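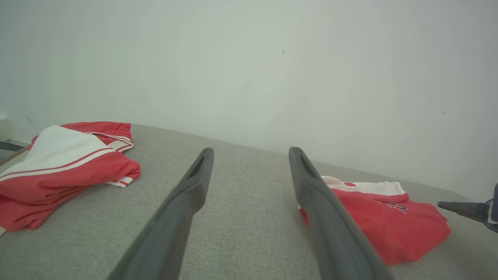
What does the Brillham Uniform Library lend out?
Basketball uniforms, mostly as a set of a jersey and shorts, signed out to a junior player for the whole season and brought back at the end of it.

Progress report to the Clunance Community Sport Fund
05/11/2018

We are very happy to be writing this one! When the first half of your grant came through, our uniforms lived in garbage bags under the stairs at the Brillham gym and a coach looking for a medium could lose most of a practice to it. The bags are gone, the shelves are up, and the folding has become a job people put their hands up for.

The biggest change is that every uniform is now checked before it is put away. Tops come out of the pile in all sorts of states, inside out, twisted through their own armholes, sometimes knotted around a sock. Each one gets spread on something flat and padded with the number showing, so the person folding can look over the hems, the trim and the edges of the numerals.

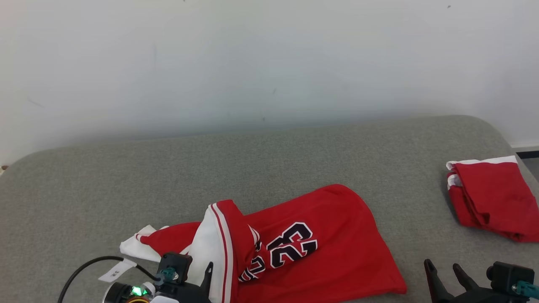

Numbers are where our older tops wear out first. The white outline around a digit starts to lift at the corners, and once it has lifted the next wash makes it worse. We now pull those for repair as soon as we spot them – 13 so far this season, all of them back in use. In past years they would have gone on being worn until a referee complained.

Shorts are folded separately and put with their top only at the very end. We tried rolling the two together and the colour of the waistband was all anyone could see from the front of the shelf, so sizes got mixed up straight away. Flat folding takes longer and we are sticking with it.

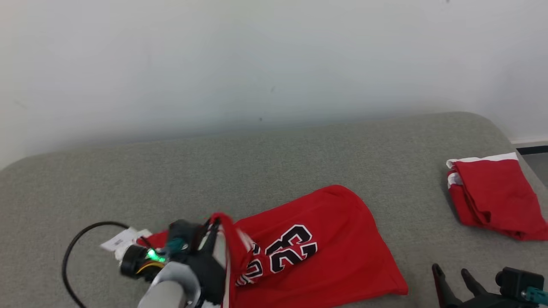 How should a jersey be folded so the number can be read on the shelf?
Lay it face down, fold both sides in to the middle, bring the hem up to the shoulders and turn the whole thing over. The number ends up on top and the straps stay tucked underneath.

Spending is on track. The shelving from Ursu came to $1,285 delivered, a little under what we had set aside, and the difference went into mesh wash bags and a decent label maker. Nearly 500 items have been through the new check, counting tops and shorts separately. The labels are sewn in by hand near the hem and give the size and the set number. They are slow to do and we love them.

We did have one setback. The Fisik tubs we bought for the off-season are too shallow for adult sizes, and the lids pop up if you put in more than a few sets. They are perfect for the under-nines, so that is where they have gone, and the larger uniforms will stay on the open shelves for now.

Red sets are the ones most in demand,

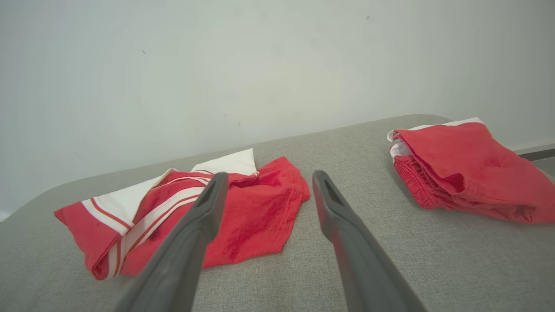 and they are also the hardest to keep together, as so many of our teams have worn red over the years and the trims differ by a stripe or a shade. Our rule is that a top and its shorts stay side by side from the moment they are laid out until they are on the shelf as a pair. It sounds fussy, but it has cut down the mismatched sets a great deal, and the kids notice when their stripes line up.

For the rest of November we will be working through the away uniforms and finishing the labels on the youngest age groups. We would like to put the remaining money toward 2 more shelving units and a proper folding table at a height that is kinder to the back. A quote for both will come to you separately, and you are very welcome to drop in on a folding night.

Submitted for the Brillham Uniform Library

Recent items
Washing mesh jerseys: cold water, no softener
Season sign-out form now at the front desk
Clunance Community Sport Fund: reporting guidelines
Wanted: red and white thread, any amount
Uniform return dates for junior teams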